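Sirkcombe parcel bench – progress report to Plerico
24 May 2023

Hello again, and thanks for your patience with this one! We've now had 812 parcels across the bench since the grant came through, and I'm happy to say the new layout is settling in. The bags wait in a green crate at the left, get turned label up on the black mat, and then it's off along the green belt.

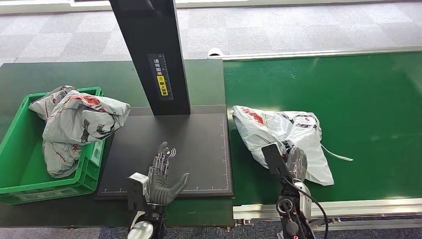 Do the bags need to be flattened before they go on the mat?
Only the really bulky ones, and a quick pat usually does it.

We spent a fair bit of the last stretch on sorting out the labels, which used to end up facing every which way by the time they reached Villa.
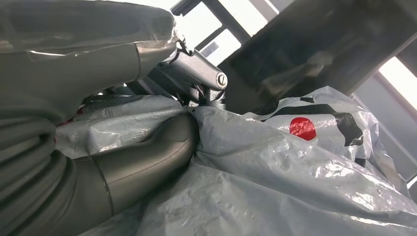 Our mailer supplier changed over in December, and I've been grumbling about it ever since (sorry!). The new bags cost less, but they slide about and they're murder to read a label on. You get grey plastic as shiny and wrinkled as this, with bright spots all over it, and a barcode on a fold is anyone's guess. I've asked Jirnham for 3 matte samples.

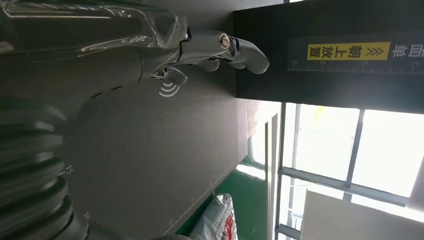 Sirkcombe bench coordinator

Boxes are the easy part – they sit flat and stay put. Still to do: a second crate, new bench lighting and 4 practice sessions on mixed loads. The lighting quote came in a touch high, so I'll send it to you before I sign anything.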